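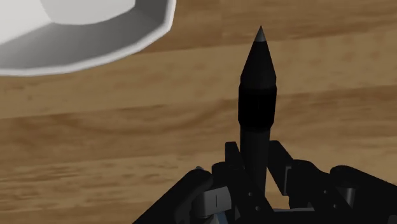

Meifang Guo on soup, second helpings and learning to cook for a whole street

It is raining sideways in Culdale when I get to Meifang Guo's kitchen, and she has a ladle in my hand before I have my coat off. "Stir that, would you? Slowly. Scrape the bottom." So I conduct the first ten minutes of this interview with my back to her, stirring a pot of barley and leek, my notebook getting damp on the windowsill.

Meifang runs the Monday soup night at the old chapel hall, which began five years ago with one pot and a folding table. These days 73 people eat there on an ordinary Monday, and in the week before Christmas it was 100. I had been going for months as an eater before it occurred to me to ask how any of it gets made, and I can report that the answer is wonderful and involves a great many onions.

"I didn't plan it," she says. "My neighbour broke her wrist and I took her some soup, and then the man next door to her said it smelled nice. So I made more. Then it was winter and half the street was eating out of my kitchen, and my husband said, Meifang, we have no bowls left."

She grew up above a noodle shop run by her grandparents, and she is quick to say that she did not learn to cook there. Children were kept out of the way. What she did learn was how a broth smells at each hour of the day – thin and sharp in the morning, then rounder, and by evening so deep that it got into the curtains. "I still cook like that, by smell. People ask me how long and I say, until it smells like four o'clock. It's no use to them at all!"

I ask about the recipe everybody talks about, the yellow pea soup with ginger, and she laughs and points at the ceiling, meaning her upstairs lodger for two winters, Gervásio Meireles. He came to Culdale to repair church organs, stayed on to teach maths, and had very firm opinions about soup. His was a Portuguese childhood of kale, potato and good sausage, and he thought ginger belonged in biscuits.

"We argued about it every week," she says. "He would come down with his own spoon. He'd taste, and he'd make this face, and he'd say, it wants garlic. It always wanted garlic. And I'd say it wants ginger. So one night we put in both, a ridiculous amount of both, and we stood there and neither of us could say anything rude about it."

Gervásio lives two streets away now, and he turns up while we are talking, shaking water off his hat. I ask him for his side of it. "It was my idea," he says. Meifang throws a tea towel at him.

He is the bread man these days. He bakes on Sunday nights and brings the loaves over in pillowcases, dense brown ones with a crust that takes some effort. He is happy to talk about flour for as long as you like, and I did like, so I now know a lot more than I used to about why he lets the dough sit overnight in his unheated porch. "Cold is good. Slow is good. In summer I have to get up at four and it's never the same bread. By September I'm counting the days."

The cooking itself is simpler than I had imagined. There are always two soups and one of them never has meat in it. Onions go in first, and they get a proper long time in the pan, with the lid on and the heat low. Salt goes in early and then again at the end. Pulses are soaked the night before in the big preserving pans, and the soaking water goes on Meifang's roses (she won't hear a word against this practice, though Gervásio tries).

What she feels most strongly about is the last five minutes. "You can have a pot that has cooked all day and it's still flat. So you taste it. Lemon, or a bit of vinegar, or a handful of something green. Vinegar people forget about. Put in a spoon, stir, wait, taste again. Don't put in three spoons because you're in a hurry and the door's open."

Has it ever gone wrong? Both of them answer at once. There was the lentil soup that caught on the bottom, 200 portions of it, on the night of the carol concert. Meifang wanted to throw it out. Gervásio lifted the top off it, pot by pot, with a jug, leaving the burnt layer where it was, and stirred in smoked paprika until the taste of scorching passed for something intended. Three people asked for the recipe. "I gave it to them," says Meifang. "I left out the first step."

Money comes up, as it must. A bowl costs whatever you put in the tin, and plenty of people put in nothing, and nobody stands near enough to the tin to see. The vegetables come from two allotments and from the Saturday market, where the stallholders hand over what won't last until Tuesday. The one large expense so far was the second-hand gas range, which cost £700 and which Meifang pats as she walks past it, the way you might pat a horse.

I wanted to know what she would say to somebody thinking of starting a soup night in their own town, and I had my pen ready for something grand. She thought about it while she peeled a carrot. "Start with people who already know each other a bit. Do it on the same day every week. Get more ladles than you think. And sit down and eat with them, don't hide in the kitchen. I hid in the kitchen for a whole year and I missed everything."

She does sit down now. Her place is at the end of the long table by the radiator, next to Tan and Drusus, brothers of eight and ten who have views on croutons and have been known to send a bowl back. Last Monday I sat across from the three of them and listened to a long and serious debate about whether stew is a soup. Drusus says it depends on the spoon.

Before I leave, Meifang gives me a jar of stock and a bunch of parsley, and makes me repeat her instructions back to her. Taste it at the end. A spoon of vinegar, then wait. Gervásio, with his hat already back on, calls from the doorway that it will want garlic.

Soup night is every Monday at the chapel hall in Culdale, from half past five until the pots are empty. Bring a jar with a lid if you would like to take some home.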